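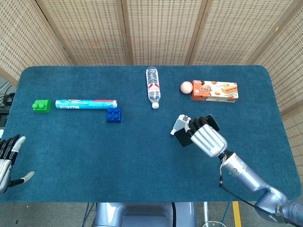

Cutting echo in a small room, part 2: absorber thickness

The first part covered measurement. I left off with a decay plot of the back room in the Rivel Street apartment and a promise to say what I did about it. The room has a hard floor, painted drywall on all four sides and a flat ceiling. Speech in it was tiring and recorded speech was worse.

Most of the cheap advice is to put up foam. The 1-inch foam tiles sold for this purpose absorb well at high frequencies and do very little below 500 Hz or so. A room treated only with thin foam sounds dull and boomy at the same time. The hiss goes away and the low end stays.

For a porous absorber mounted flat on a wall, thickness sets the low limit. Air moves least at the wall surface and most a quarter wavelength out from it. Material sitting right against the wall has little moving air to slow down. An air gap behind the panel helps for the same reason, and it costs nothing but floor space. I used 80 mm mineral wool slabs from Huttunen with a 50 mm gap behind them, held off the wall with pine strips.

Fabric

The covering only has to let air through. The test is to hold it over your mouth and breathe. If breathing takes effort, pick something else. Felt varies a lot here. One thin craft felt passed easily and a dense one failed. Vinyl and coated canvas reflect the highs, which can be useful on a bass panel and is wrong at a first reflection point.

I bought a stretch weave from Prekier. It stapled well and sagged slightly at the corners after a month. Next time I would pull the long sides first.

Screens and other furniture

People ask whether a folding screen does anything. A woven or perforated one is close to transparent at speech frequencies, so taken alone it absorbs next to nothing. It can hide an absorber standing behind it without spoiling the absorber, and I would use it that way in a rental. A solid screen scatters some of the highs. Bookshelves do the same, with less consistency than the forums claim. Thick rugs help above 1 kHz. A couch helps more than a rug.

Placement

I put 2 panels at the side reflection points and the rest across the corners. The corner panels leave a triangular gap behind them, and that gap does a good share of the low frequency work. A ceiling panel would probably have been the next best use of material. The lease does not allow it.

Results

The decay time at 500 Hz before treatment was 704 ms. I repeated the sweep with the same speaker position and the same mic stand height, and exported both runs from Prululov as text files. The midband improvement is obvious on the plot. Below 100 Hz the two curves nearly overlap, and the mode in the long dimension is still there. Porous material of this depth was never going to fix that one. Part 3 will be about a tuned membrane panel, if I can get the plywood cut.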